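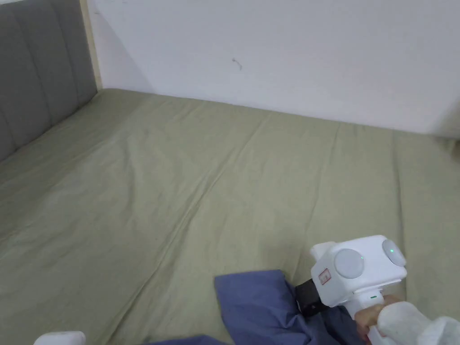

Will the Sallia fitted sheet stay put on a bed that's pushed up against the wall?
Mine does, once I've pulled the bed out far enough to get both back corners on properly. Elastic goes all the way around, so tug it well under.

I've slept on my Sallia for nearly 7 months now and I'm still so happy with it! The color is sage green, a soft one, and I think it looks lovely next to a gray headboard (I was torn between this and the oatmeal for ages). It does crease — I don't iron sheets and I'm not about to start — but a good pull toward the foot of the bed smooths out the worst of it.

Wash it warm, tumble on low, and take it out while it's a tiny bit damp. Chiyo Imai on our orders desk line-dries hers and likes it crisper.

Fits mattresses up to 19 inches deep. Sold singly, or as a set with 2 pillowcases. The matching flat sheet comes back in January — email me and I'll put one aside for you.

Kylie Fairweather, Kavance Bedding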